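In Defense of the Divided Utensil Caddy
Opinion
By Tamer Mansour

The household standards circulated by the Drendelau Tenants' Association run to 68 pages. They address ventilation, refuse, the storage of cleaning products and the correct height of a clothes rail. On the matter of where a cook should keep a spatula, they offer a single line, which recommends "a suitable drawer." It is the view of this writer that the line should be struck out at the next revision.

The drawer has enjoyed official favor for a long time, and the reasons are understandable. A closed drawer photographs well and passes inspection. It also conceals a good deal. When the shared kitchens at Dalleck were refitted, each was given one deep drawer for cooking tools, and residents were asked to keep the counters clear. By October the drawers could not be opened without first working a hand inside to press down a ladle.
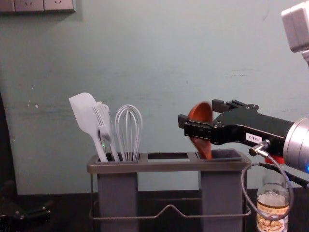
The complaint most often raised against the open caddy is that it takes up counter space. This is true, and it should be weighed fairly. In a kitchen with 56 inches of usable counter, every object must earn its position. A caddy, however, makes its demand once and in full view. The drawer makes its demand every evening, generally at the moment when something on the stove requires attention.

A second objection concerns dust. Tools that are used weekly do not gather much of it, and tools that are not used weekly should be stored elsewhere. The Moussa housing office, to its credit, reached the same position last year and now advises residents to keep only daily tools within reach.

There remains the question of how a caddy ought to be divided. A single round crock is a drawer stood on end. Handles cross, the whisk catches on everything, and the short tools sink out of sight. Separate compartments are to be preferred, provided that the household agrees on what they are for.
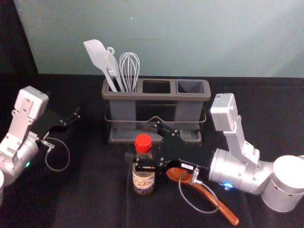

Agreement is the difficult part. In a shared kitchen, each cook arrives with private convictions, and it is common to find that everyone drops everything into whichever compartment is nearest. The manufacturer cannot prevent this. A short written rule, posted inside a cupboard door, very often can. The Jakance residents' handbook devotes half a page to the subject and is the better for it - I would commend it to any building that is drafting its own.

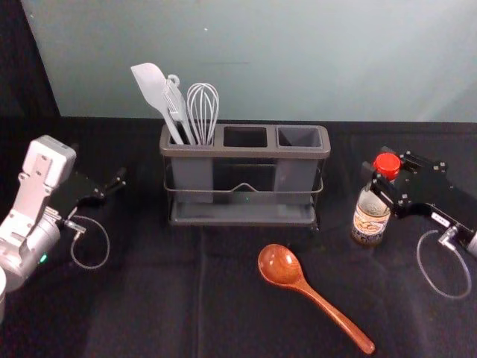
The wooden spoon deserves separate provision under any such rule. It is the tool most frequently set down in the middle of cooking and the last to be put away. A spatula and a whisk may stand together in one compartment of a gray caddy while the spoon lies on the cloth in front of it, with two compartments open behind. My recommendation is that one of these be reserved for wood alone, and that the spoon be returned to it dry. Where the caddy stands over a tray, the tray should be wiped out every Thursday, together with the sink.

Comments on the proposed wording may be left at the Drendelau office before the revision is sent to print.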